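December
By Teodoro Macapagal

Progress report to the Addo fund: baskets and play fruit for the Gamdale toy library

With this report I want to inform you about the work on the basket sets in the second part of the year. The grant pays for 30 sets. Each set is one wicker basket with pretend food for small children, and families can borrow it for 8 weeks. At the moment of writing, the sets are chosen, the baskets are delivered, and we are in the middle of checking them on the white table before they go on the shelves.

The basket we selected is the long one with rounded corners. Its sides are low and they open a little to the outside, so a child who sits on the floor can look in and reach in without help. We bought 46 baskets from Burkov, to have enough for replacement in later years.
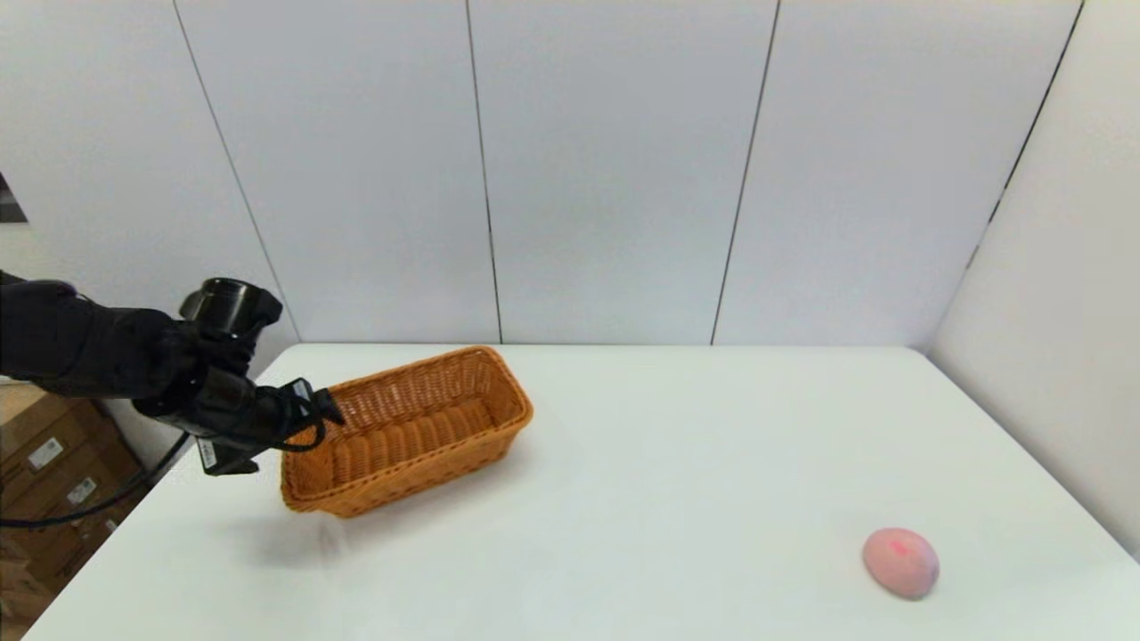
GAMDALE, December

The check of the baskets takes more time than I wrote in the plan. Every rim must be felt by hand along the complete length, inside and outside, and also the corners, where the ends of the strands are sometimes sharp. When we find a sharp end we cut it and smooth it with fine paper. Until now 2 baskets were refused, both for a broken strand in the floor, and Burkov has agreed to replace them without cost.

The rim is braided and thicker than the wall. This was a point in our request, because children lift a basket by the rim and not by the bottom.

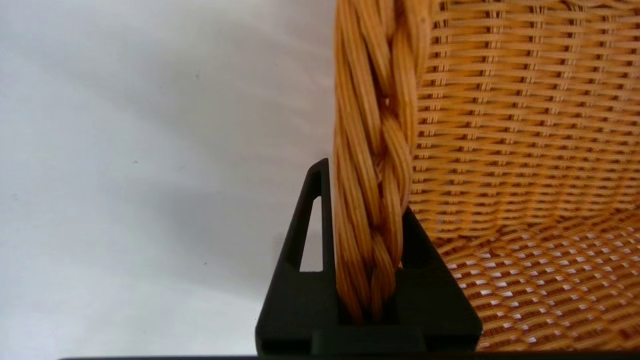
The supplier also offered a cheaper model with a thin rim, and I had one at home for a month with my own children. The rim opened at one corner. The difference in price was small and I decided for the stronger one, inside the budget that you approved.

Cleaning is the second question. The floor of the basket has small openings in the weave, so crumbs and sand can fall out when the basket is shaken. What stays behind we remove with a dry brush. We do not put the baskets in water. The instruction card for families will say the same thing, in short sentences.
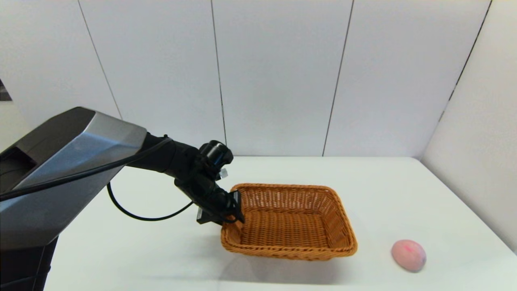
I tried also a cotton lining from Rosis, but I do not recommend it. It must be washed after every loan, and it hides the floor, so a damaged strand can be missed when the basket comes back. The money reserved for linings is not spent. I ask your permission to use it for labels and for more pretend food.

About the pretend food: the small pink piece is in the first group to be checked. We look at its size beside the basket and we look if the surface is easy to wipe. Pieces that are too small for children under three will go in a separate set with a clear label. The list of pieces for each set is ready in draft, and I will send it to you when the last delivery is complete.
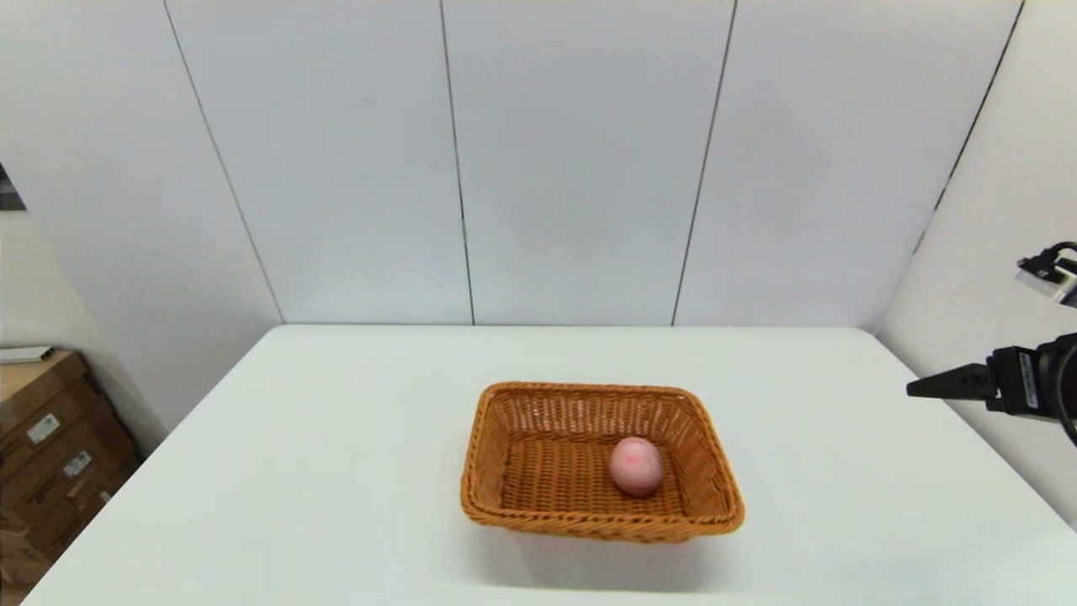
Next steps

Finish the check of the remaining baskets.
Receive the replacements from Burkov.
Print the instruction cards and the labels.
Fill the sets and write them into the loan book.

I expect the first loans after the winter break. The next report will include the final costs, with copies of all invoices.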